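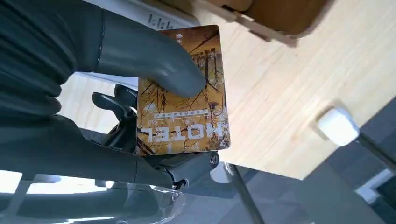

Slide 1. Start with the front desk at Grorach, because most of you have stood at one like it. A guest arrives late, gets a card, goes up, and has to work out which end goes into the slot. Cards like the one on the screen have a full photo on the face, dark autumn branches on yellow, and the word HOTEL in big white capitals. Turn it upside down and the word is upside down too. For a lot of guests that word is the only instruction they get. Pause and let people look at it.

Slide 2. Who we are. I run guest services, Lemlem Ayele runs the night desk, and Chia-jung Mok orders our printed goods. Thank Mihret Endale for the room.

Slide 3. What we asked. In September we kept a sheet at the desk and wrote down every guest who came back with a card that "didn't work." 69 came back. In 30 of those the card was fine and had gone in the wrong way. Say both numbers slowly, they are not on the slide.

Slide 4. Printing. We order 3000 cards at a time from Plitwood. The picture side can be whatever we like. Chia-jung wanted to keep a photo because guests take better care of a card they find nice to look at. I wanted plain white with an arrow. We argued over this for longer than I'd like to admit. (Skip if short on time.)

Slide 5. Two languages. A small line of Chinese and a large line of English do not carry the same weight, and a guest who reads only the small line is squinting at it in a dim hallway. Our new draft sets both lines at the same height. Pass the paper proofs around now. Ask for them back.

Slide 6. The arrow. It goes at the end that enters the lock, on both faces. Zewditu Teshome tested it on 11 doors. The older locks on the second floor read from the other side, so those rooms need their own card. Still open.

Questions. Someone will ask about phone keys. We don't have them yet, and the desk would still need cards for guests with a dead phone.

Home | Talks | Speakers | Venue | Contact
14 shares
2 comments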